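The Member for Oltport South

The whips wanted us in the chamber by nine, so naturally we were kept in the corridor until half past. The Juketari bill needed 40 votes. The Chowdhury group, who had changed sides twice since September, said they had them. They had said so before.

I had been a member for 90 days. In that time I had been promised a bridge, a clinic and the deputy chair of something to do with fisheries. I had a letter about the bridge. It was a very warm letter and it was not signed. 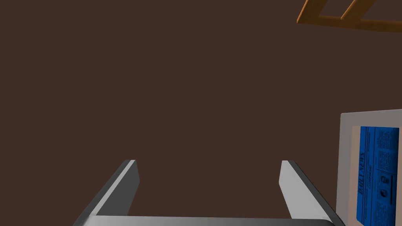 "You'll stand when the premier stands," the whip told me. "That's all anyone is asking."

"And the bridge?"

"The bridge is in the annex."

I had read the annex. It ran to 842 pages and the word bridge was in it once, in a footnote about card games. I told him so. He patted my sleeve and moved on to the member for Zarnov, who had been promised a railroad and seemed to believe in it.

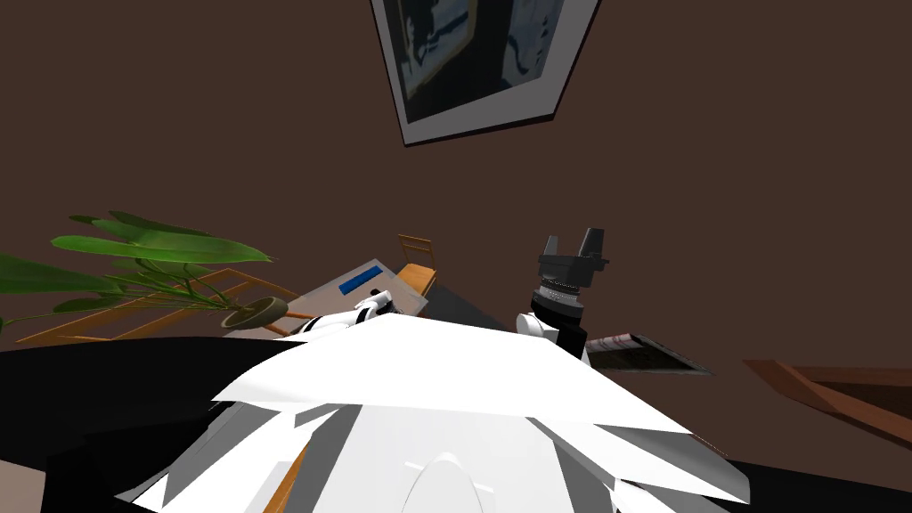 They let us wait in the premier's side office, where a man could be worked on in comfort. I had heard that members went in there with principles and came out with parking spaces. I took the chair facing the wall, a plain dark brown one, and studied the picture on it, all navy and black in its thin black frame. I tried to decide whether it was the sea at night or a budget. The leaves of the potted plant leaned away to the left, as our party used to.

At ten the bell rang and we filed in. The premier spoke for 30 minutes about courage, mostly ours. The Chowdhury group clapped in the wrong places. I counted heads along their bench, then counted again, and came up one short both times.

The whip had counted too. He was looking at me with real affection now.

A page came down the aisle and put an envelope on my desk. Same letter, same bridge. This one was signed, in pencil.

The premier stood. All around me the seats went up. I turned the letter over to see if there was anything on the back.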